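Community Help > Archives & Family History > Old Recordings

Filed under: audio tapes, cataloguing, local history

Best way to catalogue a councillor's old radio tapes?

Shahla Shirazi

Hi all, hoping someone has been down this road. Our local history group in Wilness has been handed the papers of a former shire councillor who did a weekly spot on community radio for years. There are 90 cassettes, a stack of open reels, and a filing cabinet of speech notes with no order I can make out. I've got the notes into folders by year (mostly, some are only dated "September" which is very helpful, thanks mate). The tapes are where I'm stuck. Half the labels say things like "Radio - good one" and that's your lot. Do I listen to every tape before giving it a number, or number first and listen later? And do I keep the tapes with the speech notes that go with them, or separate? I've got a laptop, a borrowed cassette deck and a spreadsheet with 265 rows in it already, and I'm starting to dread opening the thing.

Tsegereda Mersha

Number first! Please number first. I did the Worora council collection and spent the whole first winter listening before I'd numbered anything, and then I couldn't tell which tape my own notes belonged to. Pencil a plain running number on the box and the inlay card, put the same number in your spreadsheet, and copy down whatever the label says word for word, even "good one". Your own guess at the date goes in a separate column with a question mark.

Store the tapes apart from the paper. They're different shapes and want different boxes, and you can link them in the spreadsheet with a "see also" column. When I finally matched mine up, I found he'd wandered off his notes within a minute or two nearly every time, so the notes won't save you from listening, but they're terrific for spelling people's names.

For the listening itself, I don't transcribe. I write one line every time the topic changes, with the counter time next to it. Rates, the pool, the bridge, rates again. It goes a lot faster and people can still find what they're after.

Manikandan Poduval

just get them digitised, there are places that do it. we had up to 300 done in one go and it wasn't cheap but it was finished

Hậu Thân

Agree with Tsegereda on nearly all of that. I'd only add that the open reels should wait until someone who knows reels has had a look at them, and please don't try fast forwarding one to see what's on it. (I did. I still feel a bit sick about it.)

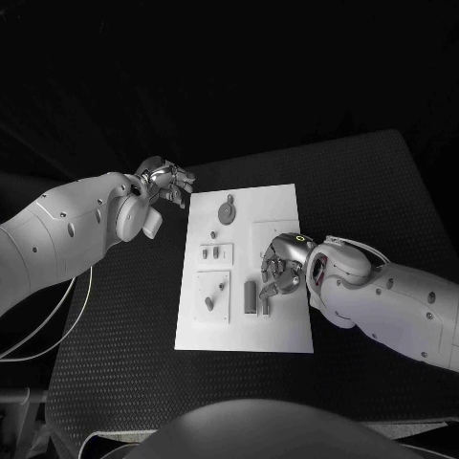 White board with small parts on a dark tabletop

Also give your numbers a prefix, say W for Wilness and then C for cassette or R for reel, so WC1, WR1 and so on. OK, maybe not WC, now that I've typed it out. Pick a different letter, and leave yourself room for the box that gets dropped off after you think you've finished.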